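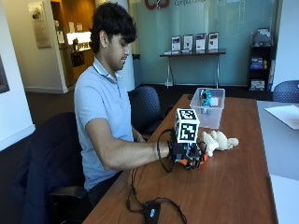

Soft toy on the table, clear bin at the far end.

Sorting toys before storage

Clear a long table first and lay the soft toys out on it. Check seams, eyes and ribbons, and put anything that needs a stitch to one side. Plastic figures can go straight in the bin. A clear one saves lifting lids later - slip a card inside with the contents written on it. 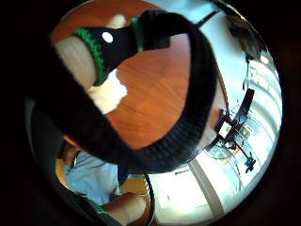

Brush plush with a soft clothes brush, always in the direction of the pile. Leave washed toys to air for two days before the lid goes on. We do ours in March.

Last updated 25th June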